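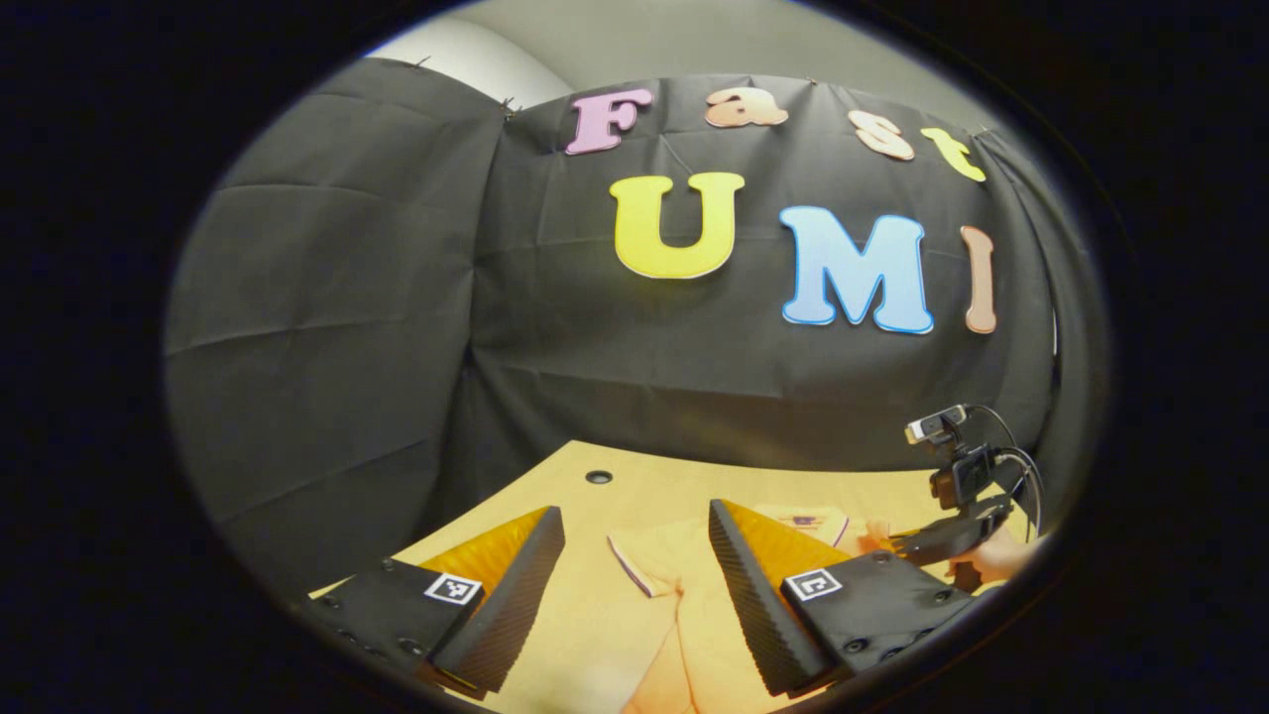

Asuka Aoki thinks we should of picked a bigger town. Her comment on our draft was that Limon has one main street, so any sign study there is going to be a study of whoever painted signs that year. Fair. We kept Limon anyway and added Chisholm in April.

Project question: do people read a shop sign faster when the letters are all one color, or mixed?

What we did. Walked both main streets, wrote down every sign with words on it. 100 signs total, 66 in Limon and the rest in Chisholm. Then made cards with made-up shop names (Akberg, Skarkano) so no one could guess from memory. Half the cards plain dark letters, half mixed colors. Each card shown for one second, reader says the name out loud, we mark right or wrong.

60 readers, mostly from the library and the bus stop. Some only did half the cards before the bus came – we threw those out and they aren't in the 60.

Results. Plain cards won on the long name. Skarkano in mixed colors got read as "Skarno" a lot. On Akberg there was no real difference, wich surprised us. Older readers did better than we guessed on both.

Problems. Light at the bus stop was bad after 4 pm. Our yellow ink was too pale on white card and should be redone on a dark one. Also we never tested lowercase against capitals, and most of the Limon signs are all capitals.

Next: reprint the yellow cards, same readers if we can find them. Tally sheets are in the blue folder, Chisholm ones at the back.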